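Line for a first baitcaster: mono backing or straight braid?
Freshwater Tackle > Reels and Line

tcheema_bass
Posted 7:42 am

Morning all. I finally caved and bought a baitcaster after years of throwing spinning gear. It's a Stirnari low profile, used, off a guy two towns over, and it came with nothing on the spool. I fish a reservoir that's mostly chunk rock on one side and flooded timber on the other, largemouth with the odd smallmouth, and I throw jigs and soft plastics about ninety percent of the time.

My question is what to put on it. My brother-in-law says straight braid, done, quit thinking. The shop told me mono until I learn to cast it. And then I read stuff online and half of it says fluorocarbon or go home. I don't want to spend a bunch of money on line I'm going to turn into a bird's nest by lunchtime.

Also, what knot are you using if you run a leader? I can tie a uni to uni on a good day.

Thanks,
Khurram Cheema

reedline_ron
Posted 8:05 am

Mono. Cheap 14 lb mono. You are going to backlash it, everybody does, and when you do you want to be cutting out line that cost you next to nothing. Braid digs into itself on a bad overrun and you'll be sitting there with a hook point picking at loops while the fish are up and feeding.

Do that for a month or so, then change to whatever you like.

TimeaI
Posted 8:31 am

I'm going to disagree with Ron a little (sorry Ron!). I learned on 40 lb braid and I think it was easier, and here's my thinking. Braid is limp. It has no memory, so it doesn't want to spring up off the spool the way mono does, and that springing is half of what makes a backlash in the first place. My overruns on braid were mostly the fluffy kind where you press your thumb down, turn the handle a couple of times and pull it out.

Where it bites you is if you go too thin. Anything under 30 lb is like sewing thread and yes, it will bury. So go thick, put some mono backing under it so it doesn't slip on the spool, and you're good for two seasons easy. Just flip it end for end after the first one.

Tímea Illés

reedline_ron
Posted 8:44 am

No offense taken, but he said chunk rock. Straight braid over chunk rock is asking for it. One nick and you're waving goodbye to a five dollar jig.

TimeaI
Posted 8:50 am

Which is why he asked about a leader :)

mudhen
Posted 9:12 am

What brakes does that Stirnari have? If it's the one with the dial on the side, crank it nearly all the way up to start and never mind what line is on there. I've seen guys put the fanciest line in the shop on a reel with the brakes at zero and then blame the line. Spool tension too. Tighten the little knob until the lure drops slow and the spool quits turning when it touches the ground. Then practice in the yard with a half ounce plug. I did more than 29 casts a night in the driveway when I was starting and my neighbor thought I'd lost it.

tcheema_bass
Posted 12:20 pm

Lunch break, catching up. It's the dial on the side, yes, goes up to 10. I had it on 3 because that's where the last owner left it, and that explains my first session in the yard pretty well.

Tímea, how long a leader? If the knot has to go through the level wind I'm nervous about it.

TimeaI
Posted 12:37 pm

Depends who you ask! I keep mine short enough that the knot stays outside the tip when I cast, so a couple of feet. Others run a full rod length and more and say they never feel the knot. If you want to go long, learn the FG knot, it's skinny and it slides right through. Uni to uni is a fatter knot and you'll hear it tick every time.

I use Gál fluoro, 15 lb, for leaders. It's stiff and not much fun to tie, so wet it well before you cinch it down or it'll curl up like a pig's tail.

lowwaterlou
Posted 1:15 pm

Can't stand Gál. I had a whole spool of it go brittle sitting in the garage over the winter. Broke off on a hookset in January, on what was easily my best fish of the year (not that there was much year yet). I went to Godier and haven't looked back.

mudhen
Posted 1:22 pm

Lou, your garage is a freezer half the year and an oven the other half. I wouldn't hang that on the line.

lowwaterlou
Posted 1:26 pm

The Godier lives in the same garage and it's fine.

reedline_ron
Posted 2:03 pm

We're getting off in the weeds. Khurram, one more vote for starting cheap. You can put both of our ideas on the same reel if you want. Fill it two thirds with mono, learn on a top shot of more mono, and when you're comfortable strip off the top and put braid over what's left. You've got your backing in there already.

TimeaI
Posted 2:10 pm

OK I like that one. I'd do that.

Only thing I'd add is don't fill it to the brim. Leave an eighth of an inch of the spool lip showing. An overfull spool is so much harder to control and the shops love to pack them.

saltdog533
Posted 4:48 pm

Coming in from the salt side so take this for what it's worth, but practice the FG at home before you ever try it in a boat. I tied it 13 times before I had one that didn't slip, and that was sitting in a comfortable chair with good light. Keep the braid tight the whole way through, hold it in your teeth if you have to, and pull it down hard before you trim anything. It should change color a bit when it's seated. If it doesn't, cut it off and start over.

I do mine on a board these days. Beats tying on my knee. 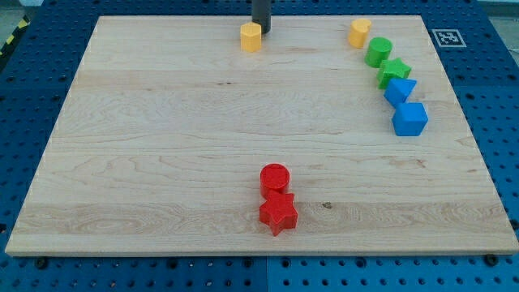
Pale maple, nice and flat. Braid shows up really well against it.

mudhen
Posted 5:06 pm

That's good looking grain. I tie on the lid of a cooler like an animal.

lowwaterlou
Posted 5:19 pm

Dark braid, sure. What do you do with the clear leader though? I can't see fluoro on anything anymore, I need a black towel under it and my strong glasses on top of that.

saltdog533
Posted 5:31 pm

Towel works fine. I hit the last foot of the leader with a black marker and it wipes right off afterward.

tcheema_bass
Posted 7:55 pm

OK, stopped at the shop on the way home. Got a bulk spool of 14 lb mono, filled it to just under the lip like Tímea said, brakes on 8, and went out in the yard until I couldn't see the plug anymore. Three backlashes and all of them came out by hand! The last one was me trying to show off for my kid.

Plan is mono for the rest of the month, then I'll strip the top off and try the braid. Still undecided on Gál or Godier for the leader. Does anybody have an opinion on Seltside? The shop had it marked down and I almost grabbed some.

reedline_ron
Posted 8:09 pm

Good man. Thumb the spool right before the lure lands and you'll get rid of most of the ones you have left.

Never used Seltside for leader. Their mono was fine.

TimeaI
Posted 8:26 pm

I tried the 12 lb once. Casts nice, but I broke it off on rocks more than I'd like, so I'd only use it on your timber side if you get it cheap. Let us know how the first real trip goes!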